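Week 4: Keeping a study log

Reading: Lemaire, chapter 2. Bring your own log to the seminar.

A study log is a dated record of what you worked on, for how long, and what you did next. In this course it counts for part of the final mark. Entries may be typed or handwritten, as long as you keep to one format until the end of term.

Write the entry in the same sitting as the work. In the Ekthorpe survey, 176 of 460 students filled in their logs at the end of the week, and their reported hours were the least reliable in the group. Lacroix calls this "backfilling."
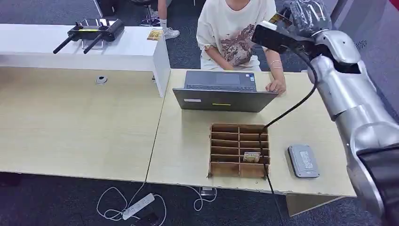
Fig. 1. Working at a laptop, one hand at the keyboard.

What goes in an entry

Start time and stop time. Take out breaks longer than ten minutes.
Task, in a few words. "Read chapter" is too vague. "Read Lemaire 2, notes on recall" is fine.
One open question. It can be small.
Next step, so that you can start again without rereading everything.

Most entries come to some 31 words. Longer ones are allowed but do not earn extra marks.

Place of work is optional. Students in the Rometgate group recorded it and found that they had overrated the library and underrated short sessions at home.

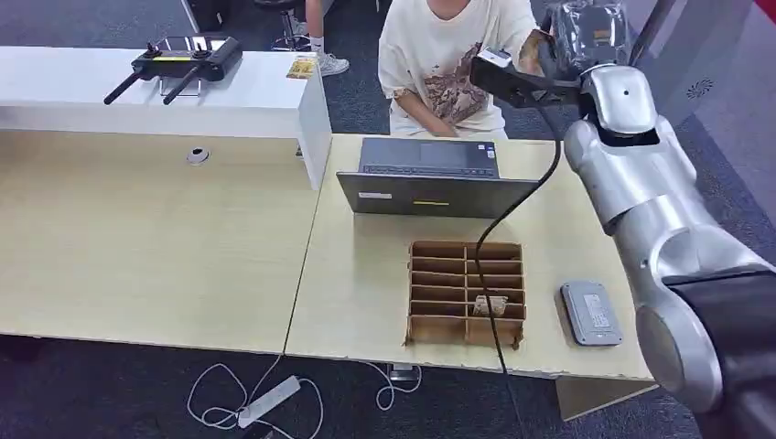
Lacroix also separates time spent from time planned. Keep these in two columns and do not correct the planned figure afterward. The gap between them is what you will write about in the February report.

Missed days: leave the line blank and carry on. Do not combine two days in one entry.

For the seminar, mark three entries you would write differently now.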